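Search this site Search Go
Posted in: Reviews > Motion and Grippers > Bench Notes

Grestau two-finger gripper kit, door-handling trial
Catinca Pascu, Jan 13, 2018

The Grestau kit comes as a flat box of machined parts, a motor with its gearhead already fitted, a driver board, finger blanks and a bag of screws. I bought two, one for each arm of the build that lives in our corner of the Pruvdale shared workshop. The build is meant to do household loading jobs: open a door, put something in, close the door. This review covers assembly, wiring, grip behavior and the software. I paid full price for both kits.

Assembly

The drawings are good. Every screw is called out by length, and the bag is sorted. The first unit went together in an evening and the second in less than half that. The linkage pins are a light press fit and need a vise with soft jaws; a hammer will mark the side plates. One plate had a burr in a pin bore, which I removed with a hand reamer. Grestau sent a replacement plate when I reported it, but the reamed one is still in use.

The bolt circle on the back does not match the Oyelaran wrist flange. An adapter is sold separately. I made my own, and anyone with access to a drill press and some patience can do the same. Check the dowel position before drilling. The manual dimensions it from the connector side on one page and from the opposite side on another.

Wiring

This is the weak part of the kit. The connector is a decent locking type, but it exits sideways, and the cable supplied is too stiff for a wrist that rotates. With the cable tied short, it pulled on the connector near the end of the wrist's travel. With it tied long, it caught on things. I settled on a free loop at the wrist and a clamp farther back on the forearm. It works, and it has to be allowed for when planning any move close to an appliance or a basket.

I replaced one cable with a Boro high-flex type of the same pinout. It should have been in the box.

Grip behavior

Most of my testing was on a front-loading washer door. A round door is a fair test. The rim is thick, the face is curved glass, and the path swings on a hinge the arm knows nothing about. A gripper that holds too rigidly fights the hinge; one that holds too loosely slides along the rim.

Grip force is set in software on a scale with no physical units. I measured it against a load cell and found it close to linear in the middle and poor at the bottom, where small values produce no motion at all until friction is overcome. For the door I use a value just above the middle. Lower values allowed the fingers to walk along the rim during the second half of the swing.

The finger blanks are bare, and I would not use them that way on a painted or glossy part. I bonded thin rubber to one pair. On the other arm I left the fingers long and narrow for picking up cloth. Changing a pair takes two screws a side and does not disturb the linkage, a detail I appreciated more each time I did it.

After over 2000 open and close cycles on the bench, play at the fingertips had increased slightly, all of it from the pins nearest the motor. I greased them at 1000 and again at the end. The manual gives no interval. Mine would be shorter.

Software

The driver board accepts position and force commands over serial. The sample code compiles without changes. Position feedback is clean. Stall detection is slow by default, and the motor will push against a hard stop long enough to get warm. The timeout is adjustable but is documented only in a comment in the header file. Set it first.

There is no way to read back the stored settings after a power cycle without reflashing. I keep mine in a text file and send them on startup — crude, but reliable.

What I would change

A rear cable exit, a flexible cable, and force values in newtons. The drawings need one correction for the dowel. A firmware update is listed for March and mentions the stall timeout, so I have left both boards as shipped until then.

For door work specifically, my advice is to take hold near the free side of the rim, start the swing slowly, and let the wrist comply. The gripper has enough stiffness that the give must come from the arm. With the arm held stiff, the load went straight into the pins.

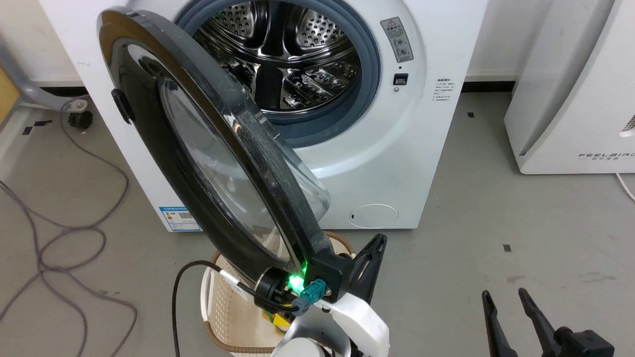 The Boro cable goes on the second arm next, along with a longer forearm clamp. I would buy the kit again at the same price, with the cable budgeted as an extra. I would not buy it for an arm without some form of compliance.

Contact | Copyright 2018 Catinca Pascu | Back to top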